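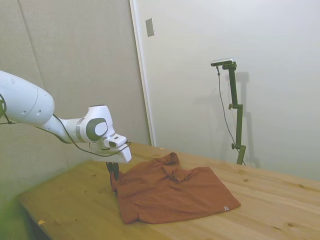
Slide 1. Arm over the bench, fingers just above the shirt's left edge -- shirt spread out, loosely folded.

Speaker notes, Musum workshop night, Wednesday slot

Start with the goal and keep it short. We want one arm to fold one T-shirt on a pine table. Shared workshop, so everything has to come down at the end of the night and go back up the same way.

Mounting. Base position is set off the table edge with a stop block. Before the block, every session began with a new calibration.

Cable. It runs outside the arm with slack at the wrist. Too little and the wrist rotation pulls on the connector. Too much and the loop catches the cloth. Ravindra Mathur re-routed it in May and we have left it alone.

Camera stand. Two clamps on a metal pole. Mark the pole with paint pen at both clamps. A small tilt up there moves the grasp point enough to miss a hem.

Next slide: the grasp. Fingers go down into the cloth, close, and bring up a fold. Press depth is the setting that matters. We log it per attempt in the Dultula sheet, 479 rows so far. Of the last 87 attempts, 7 picked up both layers when we wanted one. Don't read the table out.
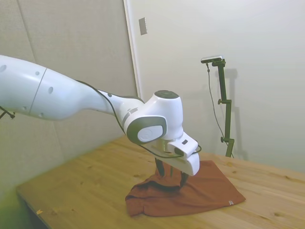

Heriberto Ayala has argued at two meetings that we should stop adjusting press depth and fit softer fingertips, as hard tips on a hard table leave no margin whatever the software does. Give his point fairly. We've printed one set of soft tips and not yet run them. The colour of the shirt was kept constant for all logged attempts, so lighting results don't carry over to dark fabric.

Leave time for questions. Parts list is on the Sirolari drive.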